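News > Spring 2020 > Skills evenings

Sewing and mending evenings return in May

February 27, 2020

The Obura mending evenings start again in May, in the upstairs room at Grestura. There are 40 places this time, and 15 of them are kept for people who have not been before. Joyce Obura will lead the hand stitching table and Wafula Barasa will look after the machines.
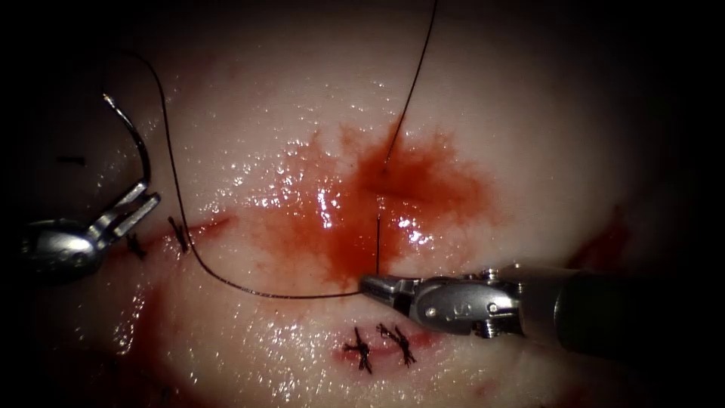 What to bring

Bring one thing that needs mending and a pair of small scissors. Needles and pins are provided. Thread is too, but only in black, white and navy, so bring your own if you want a close match. Jeans are welcome – please wash them first.

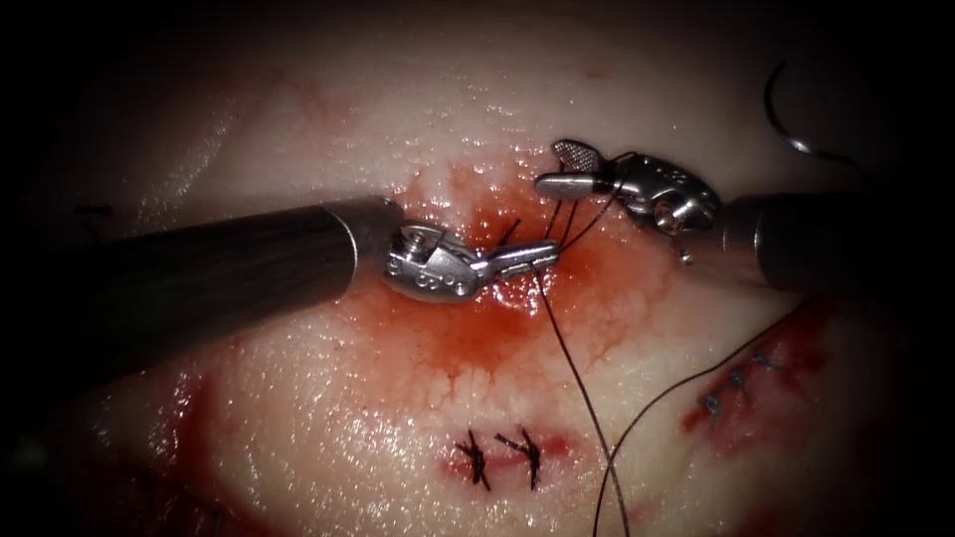
Heavy coats and curtains are best left until the second evening, when the large tables will be up. Joyce asks that zips be bought beforehand. Jellus has given us a box of 200 buttons, mostly shirt size, and these are free to anyone who needs one.

The first evening covers running stitch, backstitch and sewing on a button. Darning comes later.
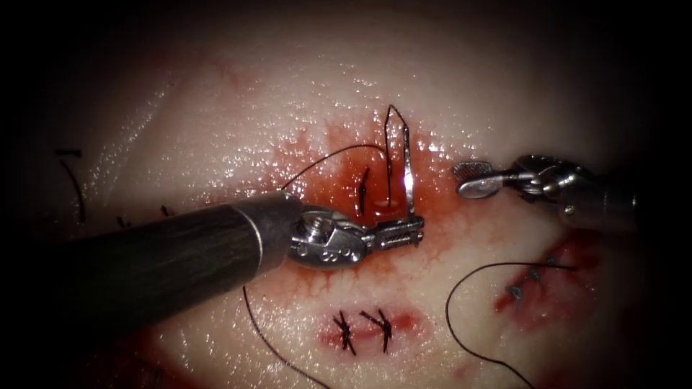 Doors open at 7 and we need to be out of the building by half past nine. Parking behind Grestura is tight, and the side gate is locked in the evening, so use the front entrance. Tea is included.

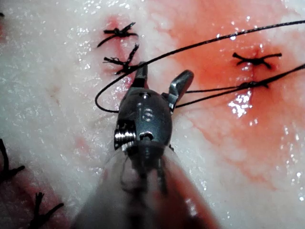 Names can be left at the Surkance desk or given to Wafula. If you book and then can't come, let one of us know – there was a waiting list last year and places were going unused.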